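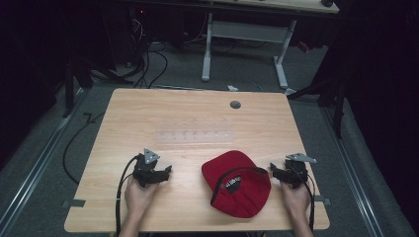 Red cap on the table, April.

I finally took my grandmother's bracelet in to be looked at. It had been in a sock at the back of a drawer since I moved, and the clasp had stopped closing before that. It's a silver link bracelet with small garnets, and one of the stones had gone missing at some point I can't pin down.

The place I went to is called Hakala, a repair counter with a bench behind it and one chair for customers. Renato Mansilla does the repairs. He put the bracelet under the lamp, turned it over a few times and told me the clasp was a replacement, probably put on decades after the rest was made. The links are solid and the garnets are set with small bent tabs of silver. One tab on the empty setting had snapped. Two others were thin enough that he didn't want to bend them again.

He gave me two choices. The first was a new clasp and a matched garnet, with the broken tab rebuilt, for 183 dollars. The second was to have every setting rebuilt, which would have come close to 1000. I took the first. I plan to wear this to dinner a few times a year, and I can live with two thin tabs if I know where they are.

Matching the stone took longer than I expected. Garnets that old tend to be a brownish red, and most of what he had in the drawer was too purple. He ordered from a dealer called Merneo and the first one that came was wrong as well. The second was close. In daylight I can pick it out if I look, and at night I can't.

The whole job took 17 days. I got it back in a plain box with the old clasp in a little bag, which I was glad to have.

My friend Liette Poirier wears a lot of old silver and told me to leave the tarnish between the links alone. I did, mostly. I wiped the flat parts with a soft cloth and stopped there — the dark lines make the pattern easier to see, and the one time I dipped a chain in cleaner it came out looking like a new chain.

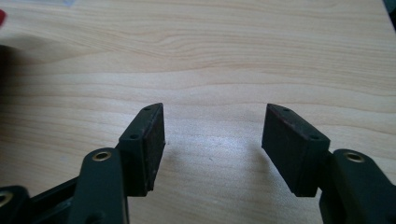

Can you wear a bracelet like this every day?
I wouldn't. Thin tabs catch on sweaters and bag straps, and each catch bends them a little more, so mine comes out for evenings and goes back in its box.

The bracelet measures just under 8 inches closed, a bit loose on me. Renato offered to take out a link and I said no. My grandmother wore it loose too, pushed up over her cuff, and I have started doing the same. I still need to find out what the tiny mark on the inside of the last link means. He thought it was a maker's mark but it's too worn to read, even under his lamp.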